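# メモリ一枚に、五か月 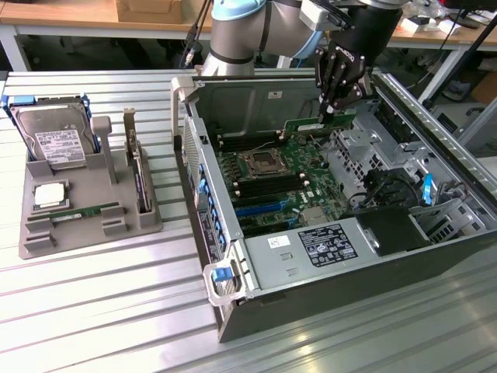
緑色のメモリをつまみ、ケース奥のスロット脇で構えるアーム。左の部品トレイにはHDDやCPUが並ぶ

2024年2月7日、夕方。Irnora高専のロボット部、部室。入るなり「そこのケーブル、踏まないでください」と言われる。すみません。

課題はデスクトップPCの組み立て。人間がやれば、まあ退屈な作業だ。ドライブ、CPU、拡張カード、メモリ。トレイから取って、ケースに入れる。それだけ。それだけのことを、アームにやらせる。

チーム名はOwen。部員は9人、うち3人が一年生。挑むのは学生大会「Fondenel杯」の組み立て部門で、制限時間内に部品をいくつ正しく取り付けられるかを競う。手で触ったらその部品は無得点。厳しい。

始めたのは去年の8月。最初の一か月はほぼトレイ作りで終わったらしい。部品を立てるか、寝かせるか。メモリは横向きに置いて、つかんでから起こすことにした。ドライブは立てたまま。この順番でもめた、と二年生の部員。「けんかじゃないです。議論です」。隣の一年生は笑っていた。

難しいのはやっぱりメモリ。切り欠きの向き、傾き、押し込む力。端のラッチが開いていないと入らないし、少し斜めでも入らない。指先の幅も問題で、太いとスロットの間で隣に当たる。細くすると今度は滑る。部で書いた制御プログラム「Kondix」は、当たった感触を力の変化から読んで、位置をちょっとずつずらしながら探る。人が暗がりで鍵穴をさがす、あの感じに近い。

練習ノートを見せてもらう。びっしり。「5回目、手前のラッチに接触」「つかみ位置もう2ミリ上?」「照明変えたら認識しなくなった、戻す」。字が全員ちがう。油性ペンで大きく「電源ユニットの上に物を置かない!!」とも。

ケースは横倒しにして使う。上からまっすぐ差せるから。ただ内側はけっこう狭くて、配線やら金属のカゴやらが出っ張っている。アームの通り道を決めるだけで二週間かかったそうだ。取材中も画面とケースを交互にのぞき込んでは、数字を直し、また最初から。待ち時間が長い。その間に宿題をやる部員もいる。

大会の目標を聞くと、答えがわれた。「全部品」「いや、まずメモリ」「時間内に終わればいいです」。顧問の先生は黙ってお茶を飲んでいる。口は出さない方針とのことだが、工具の片付けにだけはうるさいいらしい。

次の練習は拡張カード。金具の部分をどうつかむか、まだ決まっていないという。帰りぎわ、またケーブルを踏みそうになった。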